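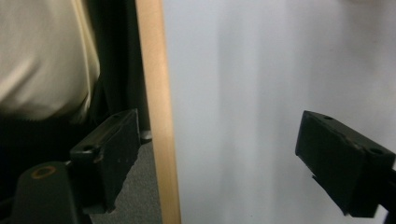
Progress report: hand-held demonstration collection for household manipulation
Submitted to: Istetti program office
Prepared by: Tươi Thái, data collection lead, Verncombe
Reporting period: through the end of August

1. Status

Collection is on schedule for the two task families in the current work plan, rod handling and dish rack placement. At the close of the period we held 803 recorded demonstrations. Of these, 699 passed review and have been released to the training group. The remainder are held back or rejected for the reasons in section 4. The target for this milestone was 600 accepted demonstrations.

No change to budget is requested. One change to the task list is proposed in section 6.

2. Method

All demonstrations in this period were made with the hand-held gripper. The operator carries the tool to the object, closes the fingers by trigger, completes the motion and returns to a neutral pose. The wrist camera and finger opening are logged together. Tool pose is recovered afterward from the video and the inertial log.

We also ran a short comparison with remote control of the arm through the Votari console. Operators needed much longer per demonstration on the console, and contact with thin objects was less steady. Remote control will be kept for correction episodes, where the policy is already running and an operator takes over after an error. It will not be used for primary collection.

3. Tasks

3.1 Rod handling. The operator approaches an upright wooden rod, closes on it, and moves it to a marked position. Starting offset between the rod and the finger midpoint is varied on purpose. Early recordings had the rod centered almost every time, and the first policy trained on them failed when the rod was nearer to one finger. The current protocol asks for off-center approaches on both sides in every session. Approach height is varied as well, but less widely, as the mount limits how low the tool can be held comfortably.

3.2 Dish rack placement. The operator places a flat item into a slot between two dividers of a small rack tray. The tray is turned to a new angle after each block of recordings. Objects standing elsewhere on the table are left there and moved between blocks, so that the policy does not learn to depend on a clear background.

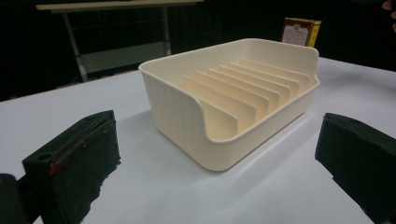
Figure 1. Rack tray between the open gripper fingers. The slots are formed by seven upright fins.

Slot placement is the harder of the two tasks. The slots are narrow compared with the finger pads, and the pads hide part of the target during the last stage of the approach. Operators have been told to pause briefly before insertion. The pause gives the pose recovery a stable segment and makes the start of insertion easier to label.

4. Data quality

The main causes of rejection, in order of frequency:
Pose recovery lost during fast motion.
Trigger log out of step with video.
Operator restarted the task without ending the recording.

The first cause is more common in rod handling, where a plain wall can fill much of the view and leaves the tracker few features to follow. We tried slower approaches, which helped, and added patterned sheets to the side walls of the second bay for a limited trial. Results from that trial are not yet complete.

The log timing fault was traced to the recorder software restarting its clock after a battery change. A fix is installed on both tools. Held recordings with this fault may be recoverable by aligning the first trigger closure with the video. The Abdel Rahman group has offered its alignment script for this purpose, and we will report the number recovered next period.

5. Hardware

Finger pad wear remains a maintenance item. Worn pads change the friction at contact and also change how the fingers look to the camera. Pads are now inspected every Monday before the first session, and the pad serial is written into the session record. Old pads are kept in case a recording needs to be checked against the set used.

6. Plan for next period

Continue slot placement with a second tray type. Close rod handling collection except for low approaches, which are underrepresented. Begin correction episodes on the console once the training group delivers a policy for the rack task.

We propose to move the drawer task to the following milestone and use the operator time for the second tray. A decision from the program office is needed before the bay schedule is set.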